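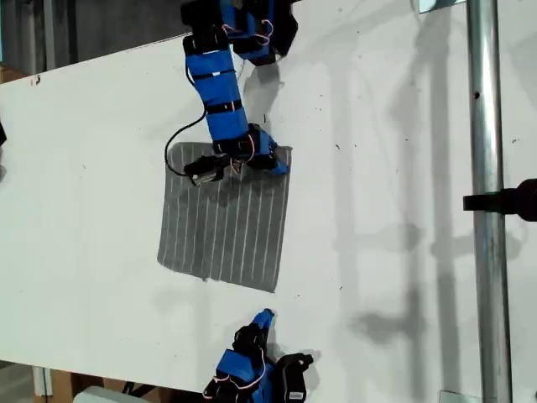 About Hivdale

July
By Gebremedhin Workneh

Hivdale is a finishing and inspection shop for household cloth: napkins, dish towels, placemats and plain wipes. Work arrives cut and sewn from two mills, Paswood and Didetti, and leaves pressed, folded and boxed.

Every piece is laid flat on a white table before folding. Dark cloth shows its outline clearly on white, and a hem that runs off at an angle is easy to pick out. Striped goods are checked along the stripe first, then along the hem. Corners are compared with the pattern card, rounded or square as ordered. Frayed spots on a hem are trimmed and restitched if shorter than 7 mm. Anything longer goes back to the mill with a tag.

Folding is in thirds with the stripe, then once across. Fringed goods are rolled. Standard boxes hold 70 napkins or 100 wipes, interleaved with tissue on request.

The shop was started by the Ó Néill family as a laundry, and the pressing room still uses the original floor drains. We finish 132 regular patterns at present — almost all of them woven stripes or checks. We do not dye, print or cut from the roll.

Samples are accepted by mail. Send three pieces per pattern, unwashed, with the finished size written on a separate card. Do not pin the card to the cloth.

Contact: front desk, 8 a.m. to 4 p.m. | Copyright Hivdale | Back to top

Comments

rowanberry: Do you take linen, or only cotton?

Hivdale office: Both. Linen is pressed damp and needs an extra day.

T. Lindqvist: The tissue between the napkins kept our dark ones free of lint. Same again for the next order, please.

mapleford: What's the smallest size you will fold?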